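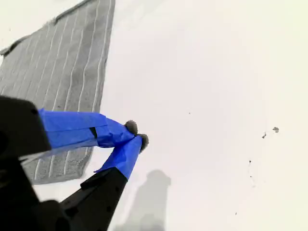
Print this page | E-mail this page

Teaching a Gripper to Fold Towels: Collecting Demonstrations You Can Use

Posted February 17, 2019 by Diane Pelletier

The Nukness policy learns by copying people, so it will copy your bad habits too. I recorded 600 folds before I noticed that I pause before every grab, as if asking the towel's permission. The robot now pauses as well. Start over with me and you can skip that part.

1. Pad the fingertips. Bare fingers slide off terry cloth. Felt works, foam works, and tape holds either one on until it doesn't. Check the tape every 30 folds.

2. Wipe the table. Our vision model once spent an afternoon reaching for a crumb.

3. Pick one starting pose and write it down. Open Nostedeck, choose Home, and save it under a name you will recognize in February of next year.

4. Record in batches of 30. Between folds, drop the towel from a different height. You want mess — just not the same mess.

5. Throw out the bad ones. I kept 290 of my second set. Any fold with more than 5 regrasps goes, however proud you were of the rescue.

6. Train, then test on a towel the policy has never met. Ours did well on stripes and treated the plain one like a personal insult. Simard had the same trouble on the Rolberg arm, and mixing in plain towels from the first batch fixed it.

If the first corner still slips, go back to step 1 and look at the tape.

Print this page | E-mail this page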